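How to make a shape sorter board out of craft foam

I've made quite a few of these now, for nieces, nephews and one very determined toddler next door, and people keep asking me how I get the holes neat. So I've finally written it all down! It takes an afternoon, mostly because of glue.

What you need:

Thick craft foam, or thin sheets you can glue together
A second colour for the blocks
A craft knife with a new blade (please, a new one)
A steel ruler and a cutting mat
A pencil and some thin card
Foam glue
Fine sandpaper

I buy my foam from Pallel, who do the thick stuff in 30 mm slabs. If you can only get thin sheets, glue a few in a stack and leave them under heavy books overnight. Don't rush that bit. My second board came apart like a sandwich because I got impatient after lunch.

Start with card templates. I stick to four shapes: a circle, a square, an octagon and a cross. You want them different enough that a small child can tell them apart, but it's nice to have a couple that take a bit of thought, and the octagon and the circle are good for that (my nephew tried to get one into the other for most of a morning).

For the octagon, draw a square, then snip the four corners off evenly. For the cross, draw a square, divide it into nine smaller squares and cut out the corner ones. You get four short arms, all the same length. Short arms are best — long skinny ones bend and eventually tear.

Lay the templates on your board and move them about before you draw anything. I leave at least two fingers' width between shapes and the same again at the edges.
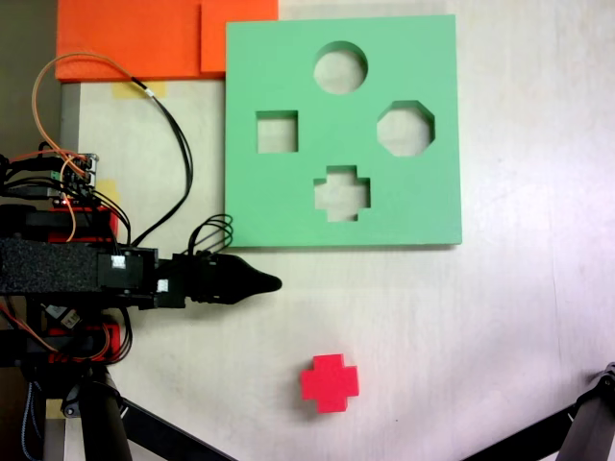

Once you're happy with the layout, draw round each template lightly and start cutting. Keep the knife upright! If you lean it over, the hole ends up wider at the top than the bottom and the block will jam halfway. I make a shallow first cut all the way round, then go over it again and again, a little deeper each time. Straight lines go along the ruler. The circle you have to do freehand, turning the board with your other hand as you go, and it's never perfect, which is what the sandpaper is for.

Now the blocks. Use the same templates, but cut just inside the line this time, so the block is a touch smaller than its hole. A bright colour against a pale board looks lovely and makes the blocks easier to find under the sofa. Try each one as you go and sand it down until it drops in without pushing. The cross takes me longest by miles, as every inside corner needs a tidy.

If a block is too loose, cut another one. I did once try padding the sides with tape and it looked awful.

Two safety things. Make the blocks chunky, far too big to go in a mouth, and keep an eye on children who like to bite, as foam does come off in bits. I put mine away when play's over.

Muchen Liao asked in the comments last time whether you can paint the foam. You can, but do a test on an offcut first, and paint before the final sanding, or your lovely fit will go tight again. Spray paint ate straight through mine, so I'd use acrylic and a soft brush.

Keep your templates in an envelope with the leftover foam. Blocks do go missing, and cutting a new one takes me ten minutes if I can find the card.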